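Most of Kakora's code has nothing to do with moving an arm. Of the 3604 lines in the planner, 866 handle motion. The rest decide what to do when a contact estimate is wrong.

"White on white is a bad day for depth," says Csaba Fülöp, who wrote the perception layer. His team stopped trusting the point cloud near flat panels and now fits a box model first, then refines it at the door seam — a slower method, but a stable one.
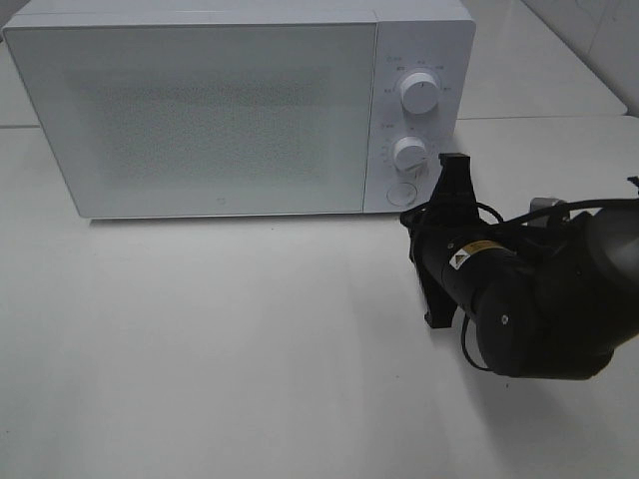
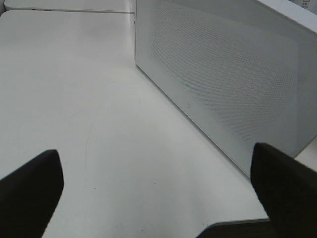
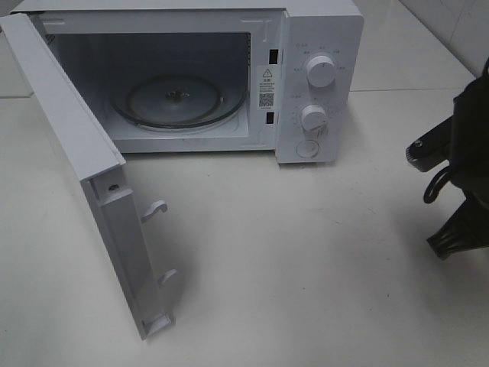 The door-release task runs as a guarded move. The controller advances until wrist force passes a threshold, holds, and hands control back to the planner. Each cycle gets 500 milliseconds. Divya Sundaram wants that number lower, and she is rewriting the state estimator to get there. The new version ships in March.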